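I passed my internal auditor course!!

Okay, so it isn't a black belt or a marathon, but I have been grinning since the email came through on 4 December 2021 and I want to get this down while I still remember what it felt like to sit in a meeting room and ask a stranger how he knows his thermometer is right.

Quick background for anyone who wandered in from the sourdough posts. I work at Serow, where we make sauces and dressings, and our quality management system has been certified for years. Up to now my part in it was filling in forms and looking busy when the auditor walked by. Then Ju-won Chae, who runs quality for our site, asked if I wanted to train as an internal auditor. I said yes before she finished the sentence.

The course was run by Grodoment and took 2 days, plus a practice audit at a packaging plant called Fadard. Day one was mostly the standard itself, clause by clause, and I loved it way more than I expected to. I had always pictured it as a pile of rules. Once you see how the pieces lean on each other (you plan something, you do it, you check it, you fix what you found) you start seeing the gaps everywhere. I came home and found two in my own pantry labels.

Day two was all about asking questions, and wow, is that hard! My first try went like this: "So you always check the calibration sticker, right?" The trainer stopped me right there. Of course he's going to say yes! Try "Show me how you check it" and then be quiet. Being quiet is the part I need to practice. I counted to five in my head and still jumped in at three.

The practice audit was my favorite. I had the calibration records, some 700 lines in one spreadsheet, and I picked 25 to follow all the way back to the equipment on the floor. One scale had a certificate for a different serial number. I wrote it up as a minor nonconformity, with the requirement, the evidence and the gap between them, and the trainer only changed one word. My other find was a due date typed as 2066. Great scale, if it holds up that long!

Ju-won has already put me down for my first real audit in January. It's receiving and storage, and I'll be shadowing her. I'm building my checklist in Ha, the little notes app I use for everything, and it's already too long.
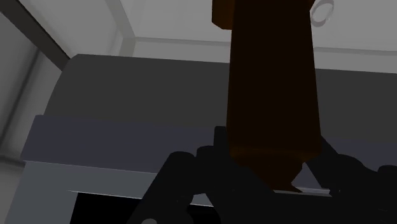 Can you audit your own department?

Best to have someone else do it, as internal auditors need to be objective and impartial about the work they're looking at. At our site we swap, so I'll never be handed the dressing line, and the dressing line people are probably relieved.

Next on my list is a root cause class, if I can talk my boss into it. I also need a better clipboard. Mine has a spring that bites.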